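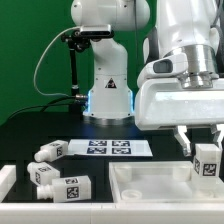 **Tivatstead, April 7, 2023**

The engineer who runs the handling bench at Tasside does not expect a machine to clear a kitchen table soon. "A shop-floor packing job, possibly. A kitchen, no," she said. "At home the objects change every day and the light changes every hour."

Her current task is called Duna. Bottle-shaped blocks, lying or standing on a black tabletop, have to be put into a shallow tray. Each block carries square printed markers, and the software works out its position from those.

"Take the markers off and you have a different problem," she said. "We are testing grasping and placing. Recognition is a separate budget."

The log held 3879 attempts when we spoke. A batch is 200, and in the latest one 116 were scored as complete. Most of the failures came at the tray. A bottle gripped by the body can arrive a few degrees out, and the bench allows 2 retries before the attempt is written off.
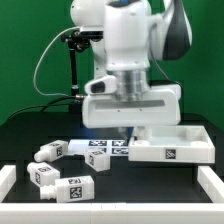
*Marked bottles, marker board and tray on the handling bench.*

Asked how a person would compare, she said the question was usually put badly. "A person doing this would not fail at all in a batch. Speed is the second question. The first is who picks up what the arm has dropped."

A packing firm, Hà, has asked for a trial on its own line in June. She has agreed to one product in one orientation, with the tray fixed to the bench. Mixed items are excluded, as is anything soft.

Laundry and washing-up are not on her list. "I would start with putting lids on boxes," she said.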